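Grinden: fruit onto a plate, the slow way

Welcome, and thanks for stopping by! Grinden is the set of pick-and-place runs that Chunhua Deng and I have been recording on our home-built arm at the Jaltley workshop, a bit at a time since August. 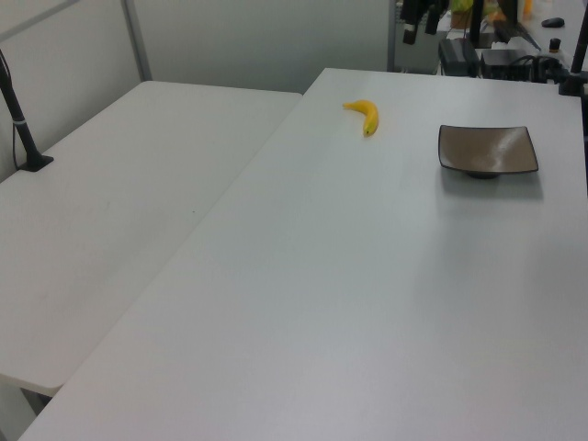 Every run is one folder, with the video, the joint log and a short note from whoever was driving. We kept the job small on purpose, a banana and a square dish on a big white table, so you can get to know the files before you try anything fancier. There are 3,241 runs, each up to 17 seconds long.
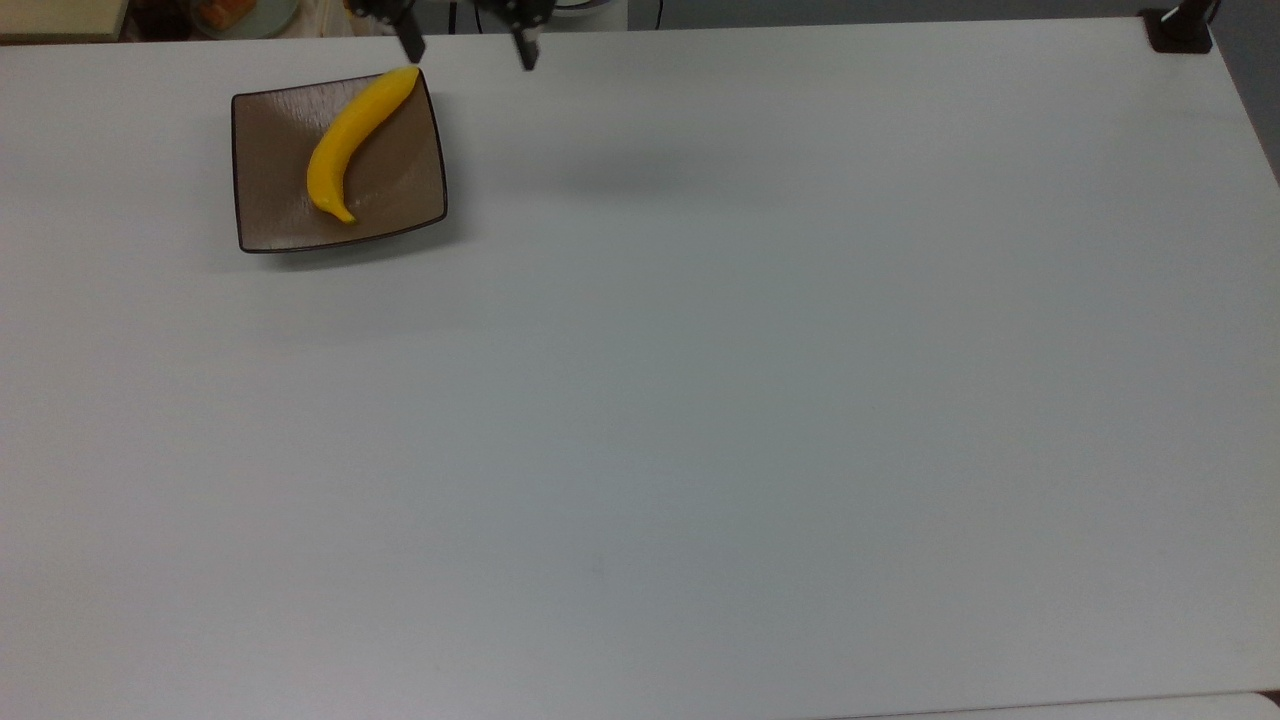 The notes are typed by hand, so please forgive our spelling (mine mostly). Eleven folders have no joint log, and they're listed in missing.txt.

Questions are very welcome, write to either of us!

Tassanee Yensuk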